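Section 4. Wrist Camera Set-Up and Check

Applies to: Getau arm, club build, with the Lendus gripper and the Niven control software. Read Section 3 (Mounting the Gripper) first. Revised March 8, 2018.

4.1 Before you start

You need the following at the bench:

Getau arm, mounted and homed
Wrist camera and its short cable
Hex key from the arm tool roll
Lens cloth
Practice tableware from the Raltel task bin
A bench computer with Niven installed and a team login

The Raltel task is the table-clearing event. The arm has to find tableware on a table, pick it up, and move it to the drop zone. All of the finding is done with the wrist camera, so a camera that has shifted on its bracket will spoil a run even when the arm program is sound.

CAUTION: Switch off arm power at the bench box before you put a hand near the wrist. The stop button holds the joints but does not remove power from the gripper.

4.2 Mounting the camera

1. Set arm power to OFF. Leave the bench computer on.

2. Slide the camera into the bracket from the side marked with tape. The cable exit faces the elbow.

3. Fit both bracket screws and turn them in by hand until they stop. Tighten each with the hex key, a little at a time, going back and forth between the two. Stop when the camera no longer moves under finger pressure.

4. Run the cable along the forearm through the 3 clips. Leave a loop at the wrist wide enough to pass two fingers through.

5. Turn the wrist by hand through its full travel in both directions. The loop must not pull tight or touch the gripper fingers.

NOTE: Do not use tape in place of a missing clip. Tape lets go during long runs and the cable ends up in the gripper. Spare clips are in the drawer under bench 2.

4.3 Starting the camera

1. Clean the lens with the cloth. Do not use paper towels.

2. Set arm power to ON and wait for the ready light.

3. In Niven, open Devices, then Wrist Camera, then Start. The live view opens in its own window.

4. If the window stays gray for more than 60 seconds, press Stop, unplug the cable at the computer end, plug it back in, and repeat step 3.

5. Set Exposure to Manual and enter 29. Teams that ran the November practice files must change this value by hand, as the old files load with Exposure on Auto.

4.4 Checking the view

1. Place practice tableware on the task surface. Use light and dark pieces together.

2. Jog the arm to the position saved as LOOK_LOW. Keep hands outside the marked area while the arm moves.

3. Look at the live view. Light rims should stand out clearly from a dark surface. Dark pieces on a dark surface will show weak edges, and the finder often misses them at this height.

4. If a piece is only partly in view, jog the arm up in small steps until the whole rim is visible – the finder does not accept a partial circle.

5. Press Save View. Enter the team name and bench number in the box.

NOTE: Slight softness is normal at LOOK_LOW. The lens is set for the higher LOOK_WIDE position and should not be refocused between the two.

CAUTION: Do not start an automatic pick from LOOK_LOW. The approach path begins higher up, and the gripper can strike the tableware on the way.

4.5 If the check fails

Edges look doubled: the camera is loose. Return to 4.2, step 3.

White pieces have no detail inside the rim: lower Exposure one step at a time and save the view again.

The view is turned sideways: the camera is in the bracket the wrong way around. Switch off arm power and refit it.

Write any change to Exposure on the bench card before you log out. The next team loads the same device file.

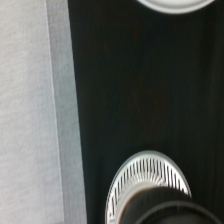 Figure 4-1. Wrist camera view, light rims against a dark surface. Dark piece at lower right.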